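Kelano Community Boards > Robots and Automation > Rules, standards and good practice

Thread: House rules for arms working over a sink – what do you put in writing?

sinkside_uliana
Posted 24th February

Hello everyone, and sorry in advance for the length of this one. I've been reading the board for ages and only post when I'm stuck, which my friends here will tell you is most of the time.

We run arms in a kitchen on the Burnness site. It's a proper kitchen with a real sink and a stone counter, and people make their coffee in it when we're finished. The jobs are ordinary washing-up sort of jobs: pick up the tumbler, put it in the basin, move a bowl, reach for the sponge. We have a risk assessment for the arms and another one for the room, and both are perfectly decent, but neither says very much about what happens where the two meet. So I've been asked to write a single page of house rules that a new operator can read standing up.

My draft so far:

Water supply off at the stop valve before the arms are powered, unless the task sheet says water is needed.
One person at the controls, and that person is the only one who calls "clear".
No hands over the counter while the arms are enabled, even to straighten a bottle.
Nothing made of glass. Plastic and metal only, and crockery only where the task calls for it.
Sockets near the sink are for fixed equipment and nothing gets borrowed from them.
Lids on all liquids.

To give you an idea of the space we have to work with:

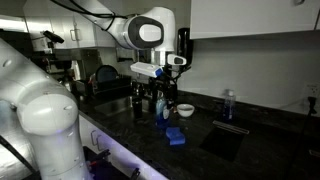

The sink end of the counter, tumbler and what looks like dish soap out of the basin.

What I can't settle is the rule about clutter. Do you fix a list of objects allowed on the counter, or do you leave it to the operator? I'd love to hear how other people have worded it. I'm also happy to be told the whole page is daft!

Uliana

n_dixit
Posted in reply

Not daft at all, Uliana, and I wish somebody had handed me a page like that when I started at Trarley.

I'd go for the fixed list. We tried leaving it to the operator and everybody had a different notion of tidy. Ours is now a laminated card, one for each task, with the objects named and a line for anything extra. If it isn't on the card it goes in the cupboard before power-up. It feels fussy for the first week and then you stop noticing it.

I'd quarrel a bit with the socket rule as you've written it. "Fixed equipment" is going to mean whatever the reader wants it to mean. Your picture has a cord plugged in on the right-hand wall, so which side of the rule does that one fall on? Name the sockets. Put a label on each with what is allowed in it, and have the labels match the page.

Narendra

buzatu_d
Posted in reply

I'm going to be the grumpy one, I'm afraid. Fixed lists are lovely on paper, but a kitchen that only ever holds five approved objects isn't much of a kitchen, and if the point of the work is for the arms to cope with somebody's real counter then you've tidied away the very thing you came for. We have clutter on ours on purpose. Bags, bottles, caps, whatever is going.

What we do have is a rule about where. There's a strip along the front which has to be bare, and there's a patch at the back where odds and ends may live as long as they can't tip into the path of the arm. The operator walks it with a finger before each run and signs. I've got 282 of those signed sheets in a box file under my desk and I'd put them in front of any inspector quite happily.

On water I think you're too soft, if anything. "Unless the task sheet says" is a hole you could drive a bus through. Who writes the task sheet? Who checks it?

Darius

sinkside_uliana
Posted in reply

Thank you both, this is exactly what I was after, and Darius, I'll take the grumpiness gladly.

Narendra, fair point about the sockets. I wrote that line in a hurry and I knew it was woolly when I typed it. I'll number them.

Darius, I do see what you mean about clutter, and I'm closer to your side than I probably sounded. We keep all sorts at the back, a spray bottle and water bottles and the odd plastic bag, and the cables have to go somewhere too. Since you both think in terms of what's where, it may help to look at the basin from the other side.
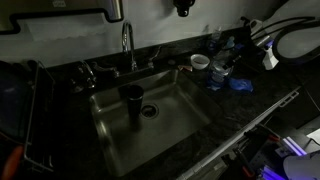
So my worry with a bare strip is that our front edge has a rail along it, and I don't want people thinking the rail itself is the boundary. I'd sooner have tape on the stone, set back a hand's width, and let the rule refer to the tape. Does that sound sensible, or will it peel the moment somebody wipes down?

As for the task sheets, I write them and Shalini checks them. You're right that the page ought to say so.

shalini_t
Posted in reply

Shalini here, the one who checks them – hello all!

Tape will peel. I've had good luck at Sisodia with a thin coloured mat that lies along the edge and lifts off for cleaning, though you do have to remember to put it back, and you have to be sure a gripper can't catch the corner of it. I'd want to try it at slow speed before we wrote it into anything.

Could I also make a plea for a line about bags? A rigid bottle stays more or less where you left it, but a thin plastic bag shifts when somebody walks past. I wouldn't ban them, because I agree with Darius about real counters, but I'd want them named on the sheet so that the operator is looking out for them.

And please may we have a rule for the end of the run as well as the start. Arms parked, power off, then hands in. It's always the end that gets rushed, when people are thinking about their lunch.

m_magalhaes
Posted in reply

Coming at this from the paperwork side. Whatever you decide, date the page and give it a version number, and keep the old ones. We rewrote ours last August and spent a miserable afternoon trying to work out which version a new starter had been trained on.

I don't agree with Narendra about a separate card for each task, by the way. Once you've got a drawerful, people grab the nearest one. One page for the room, one line on the task sheet for the extras, and leave it there.

Martim

n_dixit
Posted in reply

Martim, ours hang on a hook by the door in task order and we've never had a mix-up, but I'll grant you we only run a handful of tasks. With a long list I might come round to your way.

Shalini, I like the end-of-run rule very much and I'm going to pinch it.

buzatu_d
Posted in reply

Second the end-of-run rule. Still don't like the water one. Two signatures for any run with the supply on, please, and neither of them from the person who wants the run to happen.

sinkside_uliana
Posted in reply

Two signatures it is, Darius, you've worn me down. I'll put version 2 together with the numbered sockets, the bag line and Shalini's parking rule, and leave the front edge as "to be decided" until we've tried the mat at slow speed. If anybody has used a mat next to a rail, do please tell me what it was made of and how you kept it flat.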